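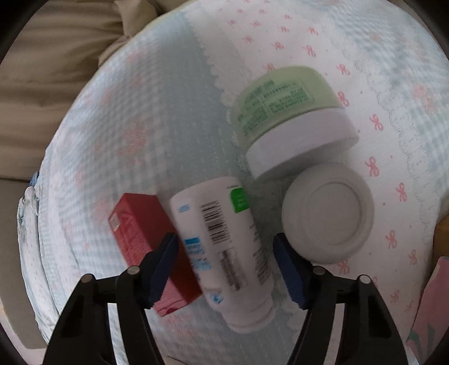 *Containers and a red box on the bedspread*

**Thread: Ternora "linen pledge" — does skipping room cleaning do anything?**

**slowferry27** — Jan 14, 2018

Booked two weeks at a Ternora place in Minusham. At check-in they hand you a card: skip housekeeping and they put $2 a night toward "local habitat." No word on whose habitat or who gets the money. I asked the desk and got a leaflet with a leaf on it. Has anyone seen an actual report?

**gravelpath**

Nope. I stayed in October and wrote to them after. They sent me the same leaflet as a PDF. My guess is it saves them a lot more than $2 in labor and laundry.

**Mossback_T**

You two are hard to please. Fewer sheets washed means less water and less power. I don't care what their motive is if the washing machine stays off.

**gravelpath**

And the cleaner who gets fewer hours? That part isn't on the card either.

**Mossback_T**

You don't know that they cut hours.

**gravelpath**

Correct, and you don't know that they didn't. That's why I'd like a report.

**tidewrack**

Prilex is the outfit that gives them the green badge. I looked it up once. The hotel fills in a form with 50 questions and pays a fee, and as far as I could find no inspector ever visits. One of the questions is whether you have a recycling bin. Make of that what you will.

**halfboard_hal**

Small places do it better IMO. We stayed at Trương, a 27-room guesthouse, and there was no card and no badge. They changed the sheets when you asked. Breakfast came from the market up the road.

**slowferry27**

Sounds nice, but "we liked it" isn't evidence either — they could be dumping fryer oil in the creek for all we know.

**halfboard_hal**

Ha. Fair. I didn't check the creek.

**tidewrack**

If you flew there, the sheets hardly matter anyway.

**Mossback_T**

So do nothing, then? Great plan.

**slowferry27**

I took the pledge, for what it's worth. I've also emailed head office asking where the money went last year. If I get anything besides the leaflet I'll post it.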